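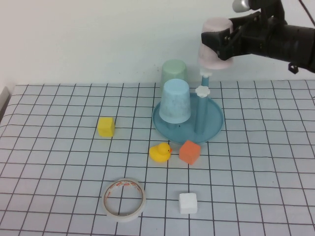 Cup-and-stand task on the gridded table, with the pink cup in the gripper above the post.

Call for participants: teaching robot arms by correction
Reading time: 2 minutes

The Magagula manipulation group is looking for 28 adults to take part in a study on how people correct a robot arm during household tasks. No experience with robots is needed.

In our earlier study, the arm learned from 400 full demonstrations recorded by trained staff. A second version learned from 200 demonstrations plus short corrections, where a person took over only when the arm was going wrong. The second version placed cups on the stand more often, and the gap was widest when other small objects were left on the table. All the corrections came from people in our own lab, so we now want to see if the result holds with people who are new to the work.

What you will do

You will sit at a desk next to the table and watch the arm handle cups, foam cubes and similar items. When you think it is about to make a mistake, you press a pedal and steer it with a hand controller – then let go when you are satisfied. Each person does 25 trials after a practice round. There are two short breaks and a written questionnaire at the end.

Who can apply

You must be 18 or older, able to use a hand controller, and able to read English. Glasses are fine. Please do not apply if you took part in the January pilot.

Sessions are held at our Lonisthorpe site, starting at 9:30 a.m. or 1:30 p.m. Participants are paid for their time, including practice, and travel within town is covered. You may stop at any point and still be paid.

To apply, contact Mahlet Hailu at the front office and say which start time suits you. Questions about the method can go to Velimir Vlachou, who runs the study.

Related items
Research assistant, robot learning (part time)
Results from the January pilot
How we score a cup placement
Visiting the Lonisthorpe site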